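Print this page | E-mail this to a friend
Filed under: Home & Work > Desks and Storage > Paper clutter

How do I sort out a shared desk when half the stuff on it is paper?

I've just started using a desk at work that gets passed between 3 of us, and I really want to make it a nice place to sit! It's a big white one with a fabric partition behind it and one of those cable boxes sunk into the back with a flip-up lid. The good bits first: there's loads of room, and somebody's plant pokes up over the top of the partition, so I get a bit of green for free.

The trouble is the paper. We print reading passages for an evening English class (the current one is all about village life) and they pile up right where I want to work. There's also a pen pot, and I never know if the lid on the cable box should be up or down. Where would you put everything?

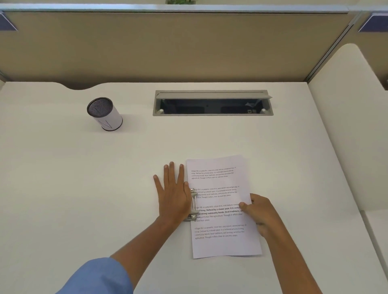 The desk, with the village life sheets at the front and the cable box open behind.

I'd love to hear how other people do it - I can't buy a cupboard, but I could manage a tray or two.

Posted by Dendidby, March 1, 2026

Golnar Hosseinzadeh

What a lovely desk to have to sort out! I share one too and it took me ages to get it right, so let me save you some bother.

Begin with the paper. Take the whole stack off and go through it one sheet at a time. Hold each one up and ask if you'll use it in the next class. If yes, it goes in a ring binder. If no, it goes in the recycling. I did this with a pile of 68 sheets last September and ended up with a folder I could carry under one arm (I was so pleased I did my kitchen drawer the same evening).
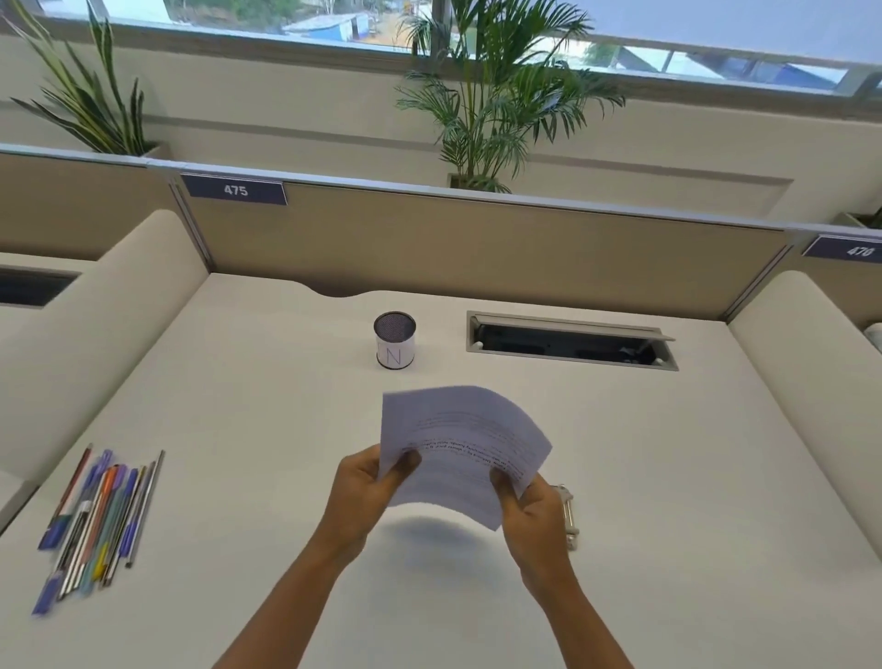
Photo: Dendidby

After that, lay your pens and pencils out side by side on the desk before any go in the pot. You'll spot the doubles straight away. Try each one on scrap paper and keep only what writes. I see the pot already has a big N on its wrap, and I think labels are brilliant on a shared desk - do the same for your trays and people really will put things back.

Get 2 trays, one marked "to copy" and one marked "finished with". Stand them on the left, away from the cable box, so you can still reach the plugs.

As for the lid, I keep mine down unless I'm plugging something in. Crumbs and paper clips love those boxes!

Enutix

lid down. and scan the sheets, then you only print what you need

Šindelář

Agree with Golnar about going through the sheets singly, it's much quicker than it sounds. I'd skip the second tray though. We had one for "finished with" and it just filled up until it slid over. A bin bag for recycling by the chair works better for us, and it gets emptied.

One more thing, if you do use a ring binder, check the rings close properly before you fill it. Mine had a gap and the pages crept out at the corners. Good luck with it, and do post again when it's done!

Tags: desk tidy, shared desk, paper, pens, cable box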